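Gripper pads for round plastic bottles: Jatach vs Tosta
Forum > End effectors and tooling > Two-finger grippers

kulap_c
Posts: 99

We are choosing between two sets of finger pads for a parallel gripper. One set is the Jatach textured pad, dark, with a mesh-like face. The other is the Tosta smooth silicone pad. The job is picking drink bottles out of a tote and placing them upright in a tray. Bottles are empty or partly filled, thin wall, caps on.

Cycle so far has been the same for both sets: close to contact, hold, lift, rotate the wrist 90 degrees, present to the wrist camera, place. Same arm, same controller, same speed override. Only the pads change. The fingers are the long ones from the Jatach kit and the Tosta pads are glued to a second pair.

First result is that the textured pad holds at a lower closing force than the silicone pad on a clean bottle. With a film of water on the wall the difference gets larger. With dust it gets smaller. I did not expect the silicone to lose on a clean surface and I would like to know if anyone has seen the same.

Second result is that the silicone pad leaves the bottle in a more repeatable orientation after the wrist rotation. The textured pad seems to let it settle a little during the move and then holds it there.

Kulap Chaiyaporn
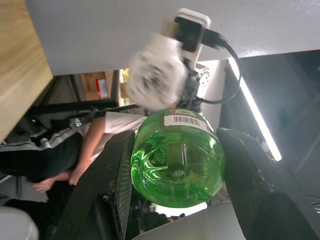 Wrist camera placement is the part I want opinions on, more than the pads. We mounted the camera looking along the fingers so that the grasp and the object are in view together. For the pad comparison it does well enough: with the green bottle held base first, both pads are visible against its sides, and the dimple in the center of the base gives a fixed feature to track for rotation. The reflections on the base move with the lights and are useless for tracking. The label is up at the shoulder, so reading the barcode from this camera in a base-first grasp is not something I want to depend on. The alternative is a second camera on the tray side, which costs a port on the controller and another calibration.

Questions:
1. Does anyone run slip detection from a wrist camera on transparent or translucent plastic?
2. Is there a reason to prefer smooth silicone other than cleaning?
3. Is a Surnureo controller able to take force and camera triggers on the same input card?

deltaframe

On 2. Silicone results depend a lot on how the pad was cleaned. If there is any mold release left on the face it will slide on PET at forces where it should hold. Wipe with isopropyl alcohol, let it dry, run the clean bottle test again before you draw anything from it. I would not compare the two until that is done.

Also state the hardness. A 60 Shore A silicone and a 30 Shore A silicone are different products for this purpose.

kulap_c

Wiped with IPA before the first run but not between runs. I will repeat with a wipe every tray. Hardness is not printed on the Tosta bag and their sheet lists only thickness. I have asked.

ostrava_tooling

I disagree with the idea that lower closing force is a win for the textured pad. On a thin wall bottle the wall buckles inward under the pad, and a coarse texture bites on the edge of the dent. You read that as grip. It stops working when the bottle is full, since a full closed bottle does not dent the same way, and then the texture only touches on its high points.

Run both pads on full bottles with the cap tight. My guess is the silicone comes out ahead.

kulap_c

Possible. We have tested empty and half full only. Full bottles are in the order mix but not common.

chanida.ch

I work on the same cell as Kulap, different shift, so take this as a second reading of the same equipment.

The repeatability difference is real but I attribute it to the fingers and not to the pads. The glued pair has a slightly thicker stack, so the gripper closes to a different position and the fingers sit closer to parallel on this bottle diameter. The Jatach pair still has some toe-in at that opening. With toe-in the bottle is pushed toward the palm or away from it as force builds, and that looks like settling.

The test for it is simple. Shim the Jatach pads by the difference in thickness and repeat. I have cut the shims and they are on the shelf above the controller.

Chanida Chuensuk

ostrava_tooling

That would explain the orientation result. It does not explain the force result.

chanida.ch

Agreed. I only claim the first one.

mrk_ferrule

On 1. We did this on clear bottles and gave up on optical flow over the whole bottle. Specular highlights dominate and the flow field follows the lamps. Two things helped. Mask everything outside the pad edges and look only at the band next to each pad. Then fix the exposure so that the auto gain does not change when the arm swings past a light.

If you have a bright tube anywhere in the camera's view, auto exposure will hunt during the wrist rotation. Lock it.

Your idea of following the base dimple is fine for rotation about the bottle axis only if the dimple is off center. A round dimple at the center tells you translation. It tells you nothing about roll.

kulap_c

You are right about the dimple, I worded that badly. It gives us tilt and lateral shift, and that is what we log when I say orientation. Roll does not matter to the tray. It would matter for the label if we ever read it in the gripper.

Exposure was on auto. Locking it now.

deltaframe

Then part of your repeatability figure is exposure noise. Both pad sets would see the same noise on average, but the dark mesh pad and the silicone pad do not meter the same if the silicone is the white one.

kulap_c

The Tosta pads are the white ones, yes. Good point. I will throw out the orientation data and keep the force data.

hb_lintel

On 3. The Surnureo card accepts both, but the camera trigger shares a debounce setting with the other digital inputs in that group. If the filter is set long enough for a noisy limit switch, the trigger arrives late and your frame does not match the force sample. Put the trigger in the second group, set that group's filter to 2 ms, and leave the first group alone. The force signal goes on the analog side and is not affected.

The manual has this in the wiring appendix and not in the chapter on inputs. It took me a long time to find.

chanida.ch

Confirmed on our unit. The trigger was in the first group. Moved it, filter at 2 ms, and the force and image timestamps line up now.

ostrava_tooling

A side remark about the camera. I would not put it along the fingers at all for production. It is good for development, when you want to see the contact. In a tote it gets hit, and every hit means a new hand-eye calibration. A fixed camera at the tray costs you one port and then stays where it is.

mrk_ferrule

Disagree. A fixed camera sees the bottle only after the move. If it slipped in the tote you find out at the far end of the cycle. We have kept wrist cameras on for two years with a bent steel guard over the lens side.

ostrava_tooling

How often did you recalibrate?

mrk_ferrule

On a check target at every shift start, full calibration only when the check failed. It failed seven times in that period, most of them after somebody changed fingers.

kulap_c

Update, 8th February.

Rerun with wiped pads, locked exposure, shims under the Jatach pads, and the trigger moved. 2133 picks in total, split evenly apart from one extra pick on the Jatach side. Same empty and half full bottles, with full bottles added.

Force: the textured pad still holds at lower force on empty and half full bottles. The gap is smaller than before, so deltaframe was right about wiping. On full bottles the silicone holds at lower force, as ostrava_tooling expected. On wet bottles the textured pad is better at every fill level.

Orientation: no difference I can separate from noise once the shims are in. Chanida's explanation stands.

Drops: two, both on the silicone pad, both wet bottles.

We are going with the textured pad, because our totes come out of a chilled area at Chareonsuk and the bottles are often wet. The wrist camera stays for now and a guard is being drawn.

ostrava_tooling

Two drops is not enough to rank them on drops. The force data is fine.

kulap_c

I am not ranking on drops. They are listed because someone would ask.

deltaframe

Did Tosta ever answer on hardness?

kulap_c

No. I will measure it when the durometer is back from calibration and post the value here.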